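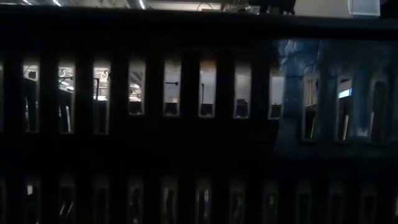 # Drinelham baskets: notes and data card

This folder has our notes on the plastic baskets and crates used for sorting small things on the long wooden table. Jannik Hellwig started it as a private list, and I (Florin Tănase) turned it into a README so that other people can use it also. The text is written by me, so please forgive the grammar where it is strange.

Last revision: Tuesday, November 6, 2018

## What is covered

Open baskets with slots or holes, without lids, in plastic only. Wire baskets and cardboard boxes are in the other folder, `ung/`, which has its own README.

We care about three questions in these notes. Which basket goes inside which, how it stands on a smooth table, and what falls out through the openings. Color is recorded because we use it as a label, it says nothing about quality.

## Names used in the files

We do not use the shop names. The shops change them too often, and one basket can have two names in the same season.

- `black-slotted`: black, with upright slots in the wall. The corners of the slots are rounded, so a cloth does not catch on them so easily.
- `black-low`: black, wide and low, with small feet.
- `green-small`: bright green, with rows of rectangular slots.
- `green-large`: the same slot pattern as the small one, with a wide rectangular shape.

If you are not sure if a basket is `black-slotted` or `black-low`, write `black` and leave the rest empty. Jannik will correct it later. Please do not guess — a wrong name is more work than a missing one.

## Files

- `baskets.csv` — one line for each basket, with name, color, outside length and weight
- `layouts.csv` — how the baskets were placed on the table, in words
- `contents.csv` — what was put in, and what was found under the basket afterwards
- `elline-notes.txt` — older notes by Jannik, partly in German, not cleaned

The file `contents.csv` has 460 lines. The separator is a semicolon. Lengths are in centimeters and weights in grams, except in the older notes, where Jannik used whatever he had in his head that day.

## How to set the table

1. Wipe the tabletop and let it dry. The surface is glossy and every crumb becomes a scratch.
2. Put the black basket a little to the left of the middle.
3. Put the small green one behind it. It is no problem if the black one hides a part of it.
4. Put the large green one to the right and nearer to you, with the long side where you can reach it.
5. Write the layout in `layouts.csv` before you move anything. 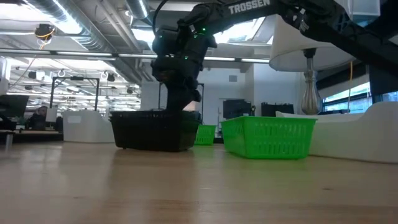 The distance between the baskets is free, but a hand should fit between them. When they touch each other, they slide together on the smooth wood, and then the layout you wrote down is no longer correct. We tried a rubber mat under them. It helped with the sliding, but it left gray marks, so we went back to the bare table.

For stacking we made only a few notes. The small green goes into the large green without force. For the black ones please look in the column `nests_in`, and if it is empty it means that we have not tried, not that it is impossible.

## What falls through

Pens and teaspoons go through the slots when they stand upright, and stay inside when they lie flat. Buttons, paper clips and dry beans should not go in these baskets without a liner. A folded kitchen towel works well as a liner. The paper from Samance works too, if you cut it around 2 cm bigger than the bottom on each side.

Clothespins are the difficult case. They go halfway through and hang there, and when you lift the basket they open. In `contents.csv` they have the value `stuck` in the last column, and there are 18 of these lines.

## Known problems

- The weights in the older notes were taken with price stickers still on the baskets.
- "Left" and "right" are always from the side of the person sitting at the table. In two layouts Jannik was standing on the other side, these are marked with `mirrored`.
- The column `cleaned` was filled in only by me, and only when I remembered it.
- Some lines say `crate` and some say `basket`. For us it is the same word. I will unify it when I have a free evening.

## Adding a line

Copy the last line of the file and change it, then send it to Jannik or to me. Please keep the semicolons. If you want to add a basket with a lid, ask first, because then we need a new column and the import script of Jannik stops working.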